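We use cookies to remember your settings. Accept | Manage

October, by Ruba Chamoun

Up before 9 and straight to the kitchen things! I keep coming back to that pink bowl with the two loop handles (so sweet), and I still want a spatula that reaches the bottom of a tall cup. Ghada thinks I have over 21 of them already. Rude.

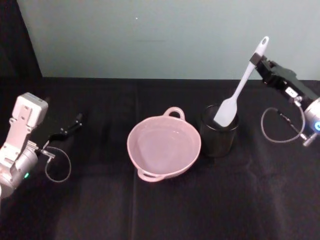
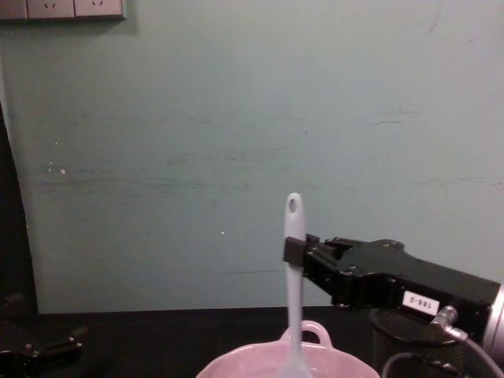
Pink bowl and white spatula in the first, scuffed wall and sockets in the second.

Spent 45 minutes on pancake batter after that, and Jad ate most of it. Must buy eggs.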